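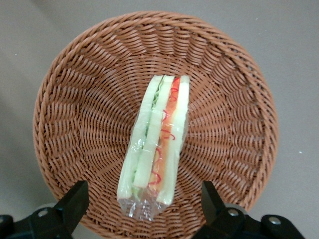

One reader wrote in to ask if you need to know any code before you can teach the arm anything. No. You drive it, it records, the training side comes later. Rest of the usual questions, quick answers, updated 20 May 2019.

By hand or by remote?
Either. Hand guiding is fine for big slow moves. For picking stuff out of a basket use the remote -- your arms stay out of the wrist view.

How many demos for one task?
We tell people 80. Wrapped food, go for 90. Shiny film looks different every time you shift the basket, so shift it.

I fumbled the grab. Delete it?
Keep it if you recovered. Dropped it on the floor, delete.

Can two people share a task?
Yes but agree on the grip first. Sandwich by the middle or by the end, pick one. Mixed grips gave us a mess in Febuary.

Error 1018 when I hit record?
Remote lost its pairing. Hold the button 3 seconds, try again.

Does the Clodar remote work with Stevden arms?
Yes, older ones need the update first.

Where do my recordings go?
Vurncombe server, overnight. Dont unplug the base untill the upload is done.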